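3. Materials and Sorting Procedure

3.1 Packaging formats

Single-serve snack packaging reaches the sorting line in two main forms: rigid clear containers and flexible metallized packets. The two are often discarded together, with the packet left inside the container (Figure 1).

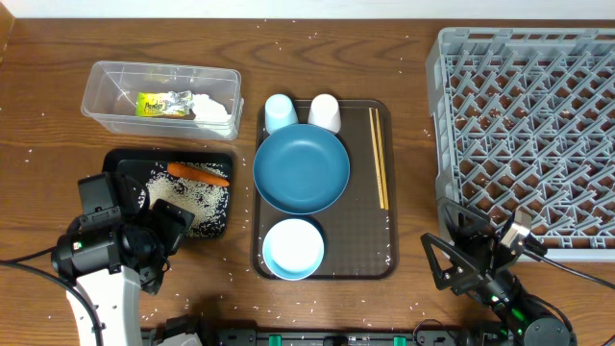

Figure 1. Small snack packet with a silver, crinkled portion, lying in an open clear plastic container.

3.2 Sample collection

Material was collected in November from the mixed-packaging stream at the Daza transfer station. A total of 825 items were drawn from the incoming belt at fixed intervals. Of these, 303 were rigid containers, and 127 of the rigid containers held at least one flexible packet. Items larger than a standard letter envelope when flattened were kept in the sample but are reported separately in Section 4.

Each item was bagged, labeled, and stored at room temperature until testing. Food residue was not removed before the first weighing. A second weight was recorded after rinsing and overnight drying, and the difference was taken as residue mass.

3.3 Separation trials

Nested items were run through two separators – the Baltex drum unit and the Flumico air column. The Baltex unit relies on tumbling to free the inner packet, while the Flumico unit depends on the difference in settling speed between film and rigid plastic. Both were run at the settings recommended by their operators, with no adjustment between batches.

A packet was scored as released if it left the separator in a different fraction from its container. Partial release, in which the packet remained caught under a rim or fold, was scored as a failure. Scoring was done by Ulises Retamal and checked against the batch weights. In 49 cases the score and the weights disagreed, and the item was run again.

3.4 Residue and adhesion

Residue affects release in two ways. Oils and sugars can bond the film to the container wall, and added mass in the packet shifts its settling speed toward that of the rigid fraction. To keep these effects apart, the trials were repeated on rinsed items using the Uva protocol – a cold rinse without detergent, followed by air drying. Results for rinsed and unrinsed items are given side by side in Section 4.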